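Prutgate Robotics Club
Frequently asked questions

Who can join?
Anyone 16 or over. We have students, a few retired tradespeople and a couple of parents who came to drop someone off and stayed. You don't need to know how to code or solder.

When do you meet?
Wednesday evenings, 6:30 until 9. The door is locked after 7, so ring the bell if you're running late. We take a break in January.

What does it cost?
Membership is $40 a term. Your first two sessions are free. If the fee is a problem, email Souad Younis and she will sort something out with you.

What are members working on at the moment?
The main project this term is Urnier, our entry in the tabletop handling class of the Cluder Challenge. The team uses hand-held grippers to pick up small objects and put them down again at the desks and tables. Other members work on the software side or on their own builds.
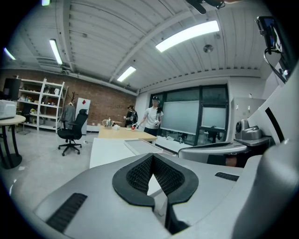 Do I need to bring anything?
Closed shoes and a laptop if you have one. The floor is concrete, so wear something comfortable to stand in. We have a microwave and a kettle. Bring your own mug.

How do I get time with a gripper?
Do the induction first. It takes most of one session and covers how to hold the gripper, how to keep the finger pads clean and what to do if a finger jams. After that, put your name on the sheet for a half-hour slot. Slots are shared in pairs, and you can swap with another pair if you let Souad know.

Is it hard to learn?
The first evening is awkward for most people. Your wrist wants to turn more than it should, and small objects slide out when you close too fast. Start with something light, go slowly and let go completely before you pull back. Most people have the knack by their third session.

Can two people work at the same table?
Yes, and they often do. Agree on who is reaching where before you start, and keep cables away from the other person's feet. Trays can go on any clear stretch of table.
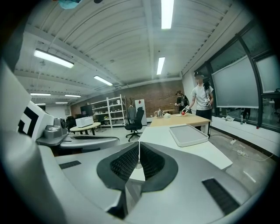

Practice at the wooden table, seen from over a gripper in front of the white one.

How is the Cluder Challenge scored?
Each team gets a run on the day, marked out of 100. Points come off for drops and for going over time. We scored 71 last year, mostly lost on drops. The full rules are in the members' folder, and you should read section two before your first team practice.

Can I take equipment home?
No. Grippers and headsets stay in the room. Books and the Chraibi starter kits can be borrowed for two weeks — sign them out in the blue binder.

Can I come and watch first?
Yes. Email us a day ahead so someone can let you in. Visitors under 16 are welcome to watch with an adult.

Where do I park?
Street parking is free after 6. The 433 bus stops at the corner, and the last one back to the centre leaves at 9:20.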